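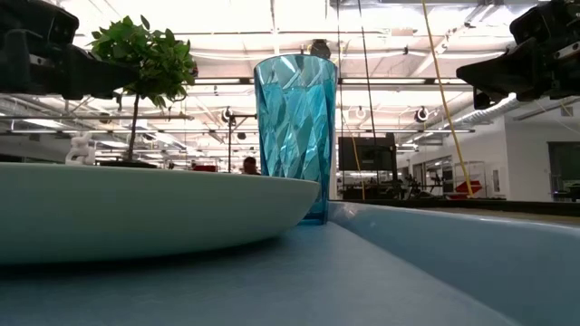

卓上の2本腕セル、ふだんの手入れで私がやっていること

2本腕のセルを食器の片づけ用に組んでから、面倒を見る係はなんとなくずっと私です。先月とうとう稼働時間のメーターが2249時間になりまして、ちょっとうれしくて写メを撮ってチームに送りました(返事は親指マークひとつでした)。

大きな修理はまだ一度だけ。あとは台所の手入れとほとんど同じで、拭く、締める、ひっかかりをなくす、その繰り返しです。新しく入った人に毎回口で説明していたのですが、さすがに喉がかれるので書いておきます。道具は六角レンチひと組、マイクロファイバーの布、面ファスナーの結束バンド、それと油性じゃないほうの白いペン。だいたい引き出しの一段で足ります。

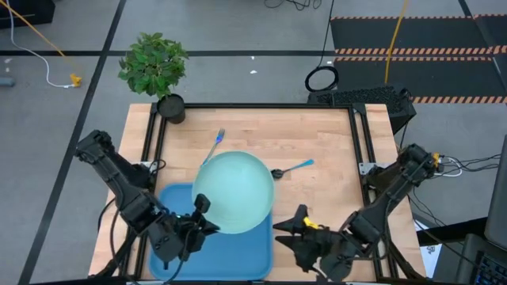
文・アノマ・ムリダ(フェンヴィル分室、セル保守担当)

まず電源の前に、手で触る

朝いちばんは電源を入れません。コーヒーを置いて(机じゃなくて棚に!)、両方の腕の付け根を手でつかんで、前後左右にゆっくり揺すります。コトッと来たら台座のボルトがゆるんでいる合図です。うちは台座と枠で合わせて16本、対角の順に締めていきます。一周で終わりにせず、もう一周。二周目で少しだけ回るのが必ず一本はあるんですよね。

枠はアルミの押し出し材なので、溝の中のナットがずれているとレンチの手ごたえだけでは気づきません。溝を指でなぞって、ナットが斜めになっていないか見てください。私は一度これを見落として、腕が2ミリほど外向きになったまま半日動かしました。動くには動くんです。ただフォークの柄だけつかみ損ねる。原因を探して午後がまるまる消えました。

ケーブルは余らせて、でも遊ばせない

腕のケーブルは、ぴんと張ると関節を曲げたときに抜けますし、余らせすぎると指先に垂れてきます。やり方は簡単で、腕をいちばん遠くまで伸ばした姿勢にしてから長さを決めて留める。畳んだ姿勢で留めると、ほぼ確実にやり直しになります。

留めるのは面ファスナーの結束バンドがおすすめ。樹脂の締めるやつは切るときにケーブルまで切ります。切りました。隣の班のスヴィトラーナ・モロズさんに予備を借りに行ったときの気まずさといったら……。

床に降りるぶんは、椅子のキャスターが通らない側へ寄せます。床に置いたコネクタは掃除のたびに口を下に向けておくと、ほこりが入りにくいです。

指先の掃除

グリッパーの指は黒いので汚れが目立ちません。目立たないだけで、しっかり付いています。食器の油分、机のワックス、人の手の脂。すべり始めてから拭くのでは遅いので、私は80回つかませるごとに一度、と決めています。

手順はこうです。
1. 指を全開にして、電源を落とす。
2. 乾いた布で内側の面をから拭き。
3. 布に消毒用アルコールを少しだけ含ませて、もう一度拭く。直接吹きかけるのは禁止。
4. 溝や段になったところは綿棒で。
5. 乾いたら電源を入れ、何もつかませずに開閉を数回。

5番を飛ばす人が多いです。はい、急いでいるときの私もです。左右の指がきちんと揃って閉じるかどうか、ここで見ておくとあとが楽ですよ。揃わないときは、指の取り付けねじを先に疑ってください。設定をいじるのはそのあと。

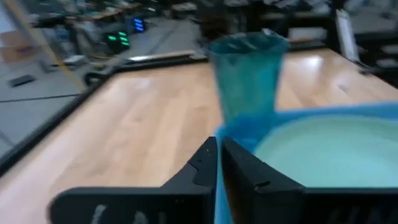 カップの手前に来た左右の指。

つかむ物は、すべりやすい順に試す

指を掃除したり外したりしたあとは、いきなりいつもの作業に戻さないで、試しづかみをします。うちの順番は、背の高いプラスチックのカップ、スプーン、フォーク、最後に大きなボウル。上がすぼまっている物より、口が広くて底が細い物のほうが厄介で、力が弱いとつるんと下へ抜けます。逆に強すぎると薄いカップはへこむ。力の設定は低めから始めて、持ち上げて数秒待っても下がらなくなったところで止めて、そこからほんの少しだけ足します。

ボウルは縁をつかませます。縁に丸みがあると、指の先っぽだけで当たってくるくる回ることがあるので、指がもう少し深く入る高さに直します。高さの数字は必ずメモすること。頭では覚えていられません。

それから光。透き通ったカップは、天井の明かりしだいで見え方がずいぶん変わります。朝はうまくいったのに夕方はだめ、というときは腕より先にカメラを疑うのがうちの決まりです。レンズはブロワーで吹いてから、眼鏡拭きでそっと。固定のカメラを拭いたら、拭く前に撮っておいた一枚と見比べて、向きが変わっていないか確かめます。
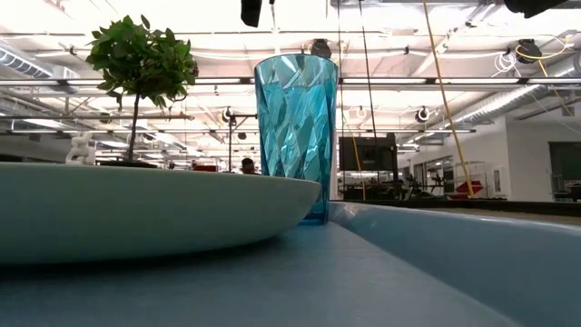
この見比べ、面倒がられるんですが、30秒で済みます。私は前の一枚を半透明にして重ねています。ボウルや植木鉢みたいに人が動かせる物は基準にならないので、天井の梁とか、動きようのない物で合わせてください。チュクエメカ・ヌワチュクさんは定規を画面に当てる派で、それでも別にいいと思います。ずれていたら雲台のねじをゆるめる前に、ねじの位置へ白いペンで印をひとつ。戻れる場所があると気が楽です。

たった一度の大きな修理の話

10月に、右の腕が下ろすときだけ細かく震えるようになりました。上げるときはなめらかなのに、下ろすと、ぶるぶるっと。最初はモーターだと思って青くなったんですが、関節のところでケーブルがねじれて、曲げるたびに引っぱり返していたんです。外して、ねじれをほどいて、長さを取り直して終わり。部品代はゼロでした。ただし原因にたどり着くまでに3日かかっています。

なので、変な動きをしたら次の順で見てください。ケーブル、ボルト、指のねじ、カメラ、設定。モーターはいちばん最後。ここまで見てもだめなら、どの向きの動きで起きるのかをメモしてから、私かフェリシダード・マナロさんに声をかけてください。「なんか変」だけだと、一緒に最初からやることになります。もちろん付き合いますけどね!

しまうとき

終わったら両腕を低い位置まで下ろしてから電源を切ります。高いまま切ると、すとんと落ちるので。机は固くしぼった布で木目に沿って拭き、トレイは裏側も忘れずに。裏に砂粒がひとつ入るだけで、トレイがかたかた鳴ってつかむ位置がずれます。食器は中性洗剤で洗って、完全に乾かしてから戻す。布は洗濯かごへ、六角レンチは引き出しへ。3ミリのやつだけいつも行方不明になるので、見かけた人は戻しておいてください。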